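Teaching season is open at the Jullska bench

If you walked past our end of the Loltimden building in February, you probably heard cheering. We've started showing the two-handed robot how to set out fruit, and we are having the best time with it!

The job sounds tiny. Pick up a peach, put it on the plate. The teaching is all done by remote control: one of us puts on the gloves and the headset, and the robot's hands follow along while everything gets recorded. Each run-through is saved as one lesson, and the plan is to collect 600 of them before we let the robot try by itself. We passed 255 just before this issue went out.

The first thing you learn as a teacher is how much your own fingers do without asking you. Closing a hand around a peach takes up to four tries when you're new (I needed all of them), and then there's the business of letting go gently over the plate so the fruit doesn't roll. New people always rush. The lessons we like best are the slow, slightly dull ones, where the hands wait a moment before they reach.
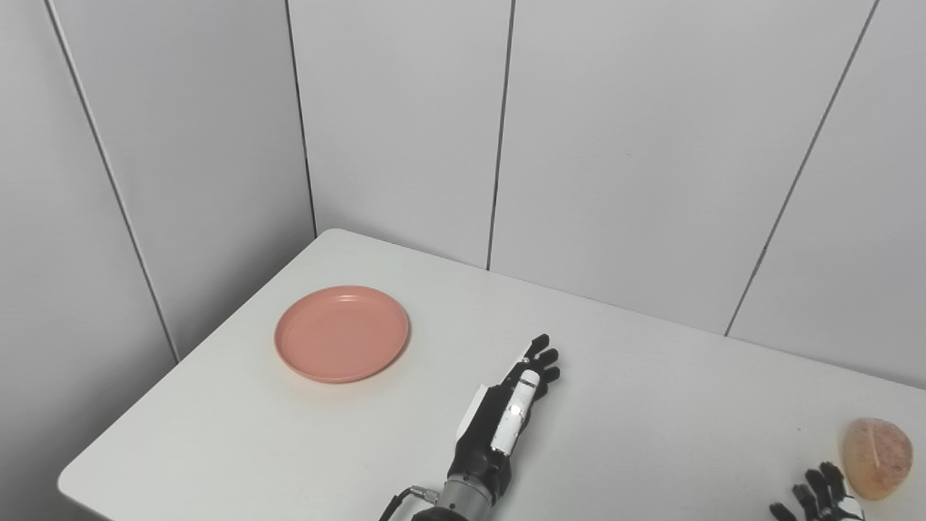 We also move things between runs. The plate goes a little farther left, the peach a little closer to the edge, and some days we swap which hand does the picking. It's fussy work and it makes for much better lessons, so please don't "tidy up" the table if you find it mid-session!

Want a turn? We have 50 beginner slots open, and you don't need any background at all. If you can pass somebody the salt, you can do this. Put your name on the Flisatov sheet by the door, wear short sleeves (the gloves run long), and plan on staying for an hour. Next up, once the peach lessons are finished, is folding napkins, and I already can't wait.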